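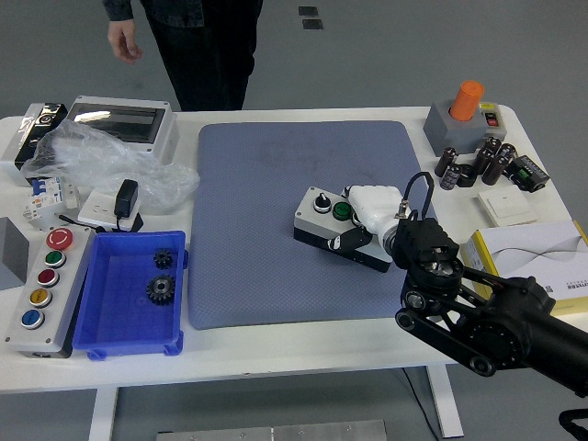
Can It Press a Button Yet?

Shop floors are full of little jobs no one brags about. Turn the selector. Push the green one. Put the gears back in the blue tray. Trinidad Arrieta has spent three years trying to hand those jobs to a machine at Flenduvex, and her answer, for now — sort of.

The arm is strong enough. Fast enough too, when they let it be. Trouble is the small stuff. Cables, mostly. A cable never lies the same way twice, and a clear plastic bag is worse, becuase the cameras look right through it.

"Boxes I stopped worrying about," Arrieta says. "Give me a box all day. Give me a cord and I go get coffee."

Over 500 tries on one control box last July. Her best operator, Analyn Aquino, does the same job while talking about her kids. Two seconds, maybe.

And home? Further off. Lorna Panganiban, who tests chore machines for Dizon, had one fold towels in her own kitchen. Four towels before lunch. It did fine untill somebody moved the chair.

So the shops go first. Same table, same parts, a person standing by. Arnel Macapagal runs nights at a panel builder and wants an arm anyway, slow or not — he can't fill the shift. He'll take one that sorts capacitors and leaves the wiring to his crew. Price still being argued over.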